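Opinion / Food & Home

Have people over before the house is ready

18 comments | Share

My friend Lovely Ocampo has a dining table now. It took her 18 months to pick it, it cost $1,135, and it came from a store called Hinivden where every table has been sanded by a man with strong feelings about ash. It's a beautiful table. I've eaten at it exactly once, and I spent the whole meal worrying about my glass.

Before that she had a card table with a leg you had to kick, and I ate at that one so many times I could draw you the stain in the corner. We had noodles on it, and burnt rice, and a birthday cake that was really two loaves of banana bread pushed together (still the best birthday cake I've had, and I will fight my own mother over this). I'm not blaming the new table. Lovely is busier, I'm busier, we both got older and started going to bed at a reasonable hour. But I do think something happens to people when they get the good furniture, and I want to complain about it for a while.

My complaint is this. We have all talked ourselves into thinking that having someone over for dinner is an event. You need a plan, and a clean bathroom, and enough matching chairs, and some kind of small thing in a bowl for people to eat while they stand in the kitchen. You need a date that works, so there's a group text, and the group text goes on for so long that by the end of it you feel as if you've already seen everybody and don't need to. Then June comes and half of them are away.

I grew up in a house where people just turned up. The Zúñigas from next door would come through the back with a pot of whatever they had, and my dad would add water to whatever we had, and that was dinner. Nothing matched. I was probably ten before I noticed that other families had plates that came in a set. Mrs. Zúñiga used to eat from a pie tin by choice because she said it held the sauce better, and I've tried it since and she was completely right.

What I remember about those dinners is how little anybody did. There was no hosting going on! My mother sat down when everyone else sat down, and if you wanted salt you got up and got it. Compare that with the last proper dinner party I threw, where I spoke to my guests in bursts between trips to the oven and then found at ten at night that I had no idea what a single one of them had been up to. I'd made a lamb thing. It was fine. I'd have traded the whole lamb for an hour on a chair.
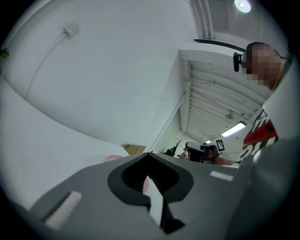
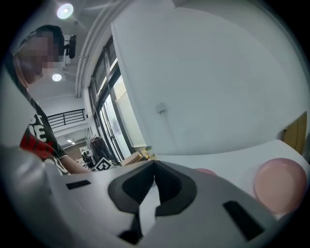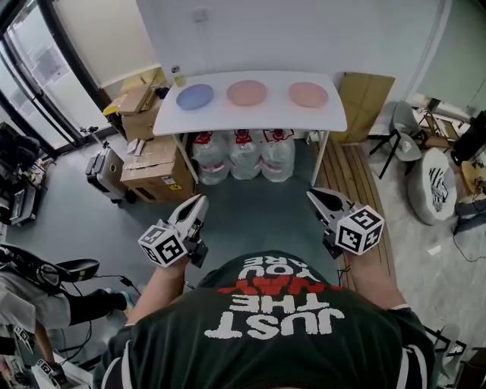

Last photo: a white folding table with three plates out, one blue and two pink.

So for a while now I've been doing it the other way, badly and on purpose. I text one or two people in the afternoon and say I'm making soup, come at seven, and then I make soup. If they can't come I eat soup for two days and I'm perfectly happy. The bathroom is however the bathroom is. I own four chairs and a step stool, and when 6 of us came together once (my fault, I'd texted too freely) someone sat on the cooler I keep meaning to put back in the garage. The person on the cooler stayed the latest.

I know what the other side says, because I live with it. My husband likes an occasion. He says that making an effort is how you show people they matter, and that if you never light a candle or iron a napkin then every night is the same night. He's got a point, and I'd be sad if he stopped doing Christmas Eve the way he does it, with the place cards and the fish. I love the fish. Some people also really do find it restful to lay a table properly, and if you're one of them then please carry on and please invite me.

But once a year is once a year. The trouble starts when the fish becomes the minimum. If the only dinner you're willing to give is the big one, you'll give it twice in a good year, and your friends will know what's going on with you about as well as your dentist does. I'd much rather get a bowl of plain pasta and hear about your awful boss while it's still happening. By the time of the big dinner you've boiled the boss down to a funny story, and I wanted the long version with all the boring bits.

There's money in it too, and I don't hear people say that enough. When dinner turns into a production, the people with less cash quietly stop offering, and then after a bit they stop accepting, because they feel they owe one back. I did this myself in my twenties. I turned down a whole winter of invitations from a very nice couple down the hall because they had cloth napkins and a pepper grinder as long as my forearm, and I had a mattress and a lamp. They would have been delighted to come and sit on my floor. I'm almost sure of it. I still feel a bit sick when I think about that couple.

And can we talk about the apps? A cousin of mine put me onto one called Tikeo, where you fill in your guests and their allergies and it builds you a timeline, with a little alarm for when to dress the salad. I tried it one time. The alarm went off while a friend was telling me about her divorce. I'd had my doubts already, but that was the end of Tikeo in my house. I gather there's another one, Lotent, that does the shopping as well, and I'm sure it's very clever, and I don't want it.

My actual advice, if you want any, is small. Pick a dish you can make while talking. Mine is lentil soup, which forgives everything. Ask fewer people than you think you should and ask them the same day. Don't apologize for the floor, since it only makes them look at the floor. When they say "what can I bring," tell them bread, and mean it, so you don't have to buy bread. Let them wash up if they offer. I used to fight people away from my sink, and now I hand over the sponge and lean on the counter, and some of the best talk of the night happens there with the water running.

I told Lovely I was writing this and that she was going to be in it. She said the table was on sale, which I'd like to put on the record for her. She also said I was welcome any time and that I should stop looking at the wood as if it might bite me. So I'm going over this week. I asked what I could bring and she said a placemat, and I think she was joking, but I've packed one.

Filed under: friends, dinner, opinion
2 shares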